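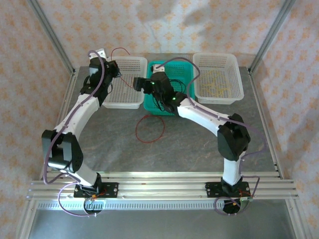
Week 2 handout: Sorting cords and cables into baskets

Home Organising Basics, Netdale Community Learning, Wednesday class 09/04/2025

Welcome back, everyone, and a special hello to those of you who missed the first week and are joining us now. Last time we talked about paper, which always stirs up strong feelings, and this week we turn to the drawer (or box, or bottom of the wardrobe) where all the cords end up. I have one of these at home too, so please don't feel you have to hide yours from me!

Why open baskets

Lidded tubs look tidy on the shelf, but in my experience things go into them and stay there until the next move. An open basket lets you see what you have. A row of three suits most households: two white perforated ones at the sides and a teal one in the middle, say. The odd colour is handy because you can tell the family "black cables go in the teal one" and they will remember it, or at least they'll remember it longer than a label.

Giving each basket a job

Start with what you own and let that decide the baskets. If you have a great tangle of yellow strands, as so many craft cupboards do, it can have a whole basket to itself and wait there quite happily until you feel like teasing it apart. You don't have to untangle anything on sorting day. I say this every year and every year somebody spends the full session on one knot.

Thin wire is a different matter. Wind it into a loose loop and leave it on the table in front of the baskets while you work, so it doesn't get dragged in with the thicker cables. Let it choose its own curve – tight winding around the fingers is hard on fine wire, and it springs open again anyway.

Small parts

Little black rectangular bits are the ones that slow us all down. Pick one up, look for a match among the cables, and if nothing comes to you, put it in a small dish and carry on. Go back to the dish at the end with a cup of tea. We used this method at the Vulen hall in May last year and most of the dish was sorted before the biscuits ran out.

For next week

Please sort one drawer at home, 16 items or more if you can manage it. Bring whatever is left in your dish in a paper bag with your name on it, and we'll have a swap table by the door. Room 53 again, and the side entrance will be open.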